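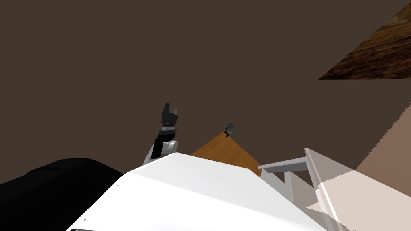

3.2 Glare and wall color in small reading rooms

Complaints about glare in small reading rooms are often blamed on the lamps, but in our survey the surfaces in a reader's line of sight mattered more. Readers at the Sowerby branch sat facing either a pale wall or a dark one, with the same ceiling lights overhead. Those facing the dark wall reported fewer headaches but were more likely to say the room felt dim. The contrast between a wide, bright surface and a broad, dark brown wall behind it, as in the rendered view that opens this section, is close to the worst case in our ratings. The eye has to adjust each time it moves from one to the other, and a slanted white surface can add to the problem by sending light up toward the reader.

We collected 314 questionnaires between the two branches, Sowerby and Steveck. Six were dropped because the seat number was missing, which left 308 for analysis. Each reader rated comfort, brightness and ease of reading on a five-point scale. Light at the page was measured at each seat with a handheld meter and ranged up to 1,000 lux at the window seats in Steveck. Seats above that level were roped off during the survey and are not included.

Wall color had a clear effect on comfort at the inner seats and almost none near the windows. We think daylight from the side hides the difference — a reader there has other things to squint at. Table color worked the other way. White tabletops were rated lower than wood at the window seats in both branches, and the gap was widest in the late afternoon.

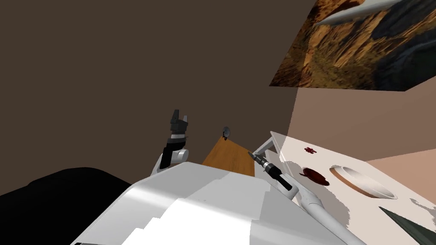

Figure 3. Rendered interior view with a bright white surface in the foreground.

Shape also plays a part. A flat matte top gives an even brightness, while a faceted panel can put a bright patch in one spot and leave the area next to it darker. We did not test faceted furniture directly, and the Brernix desks used in both branches have flat tops. The Plosinon glare index, which we used to compare seats, treats every surface as flat and would miss this effect. Section 4 returns to the question of how the index handles curved lamp shades.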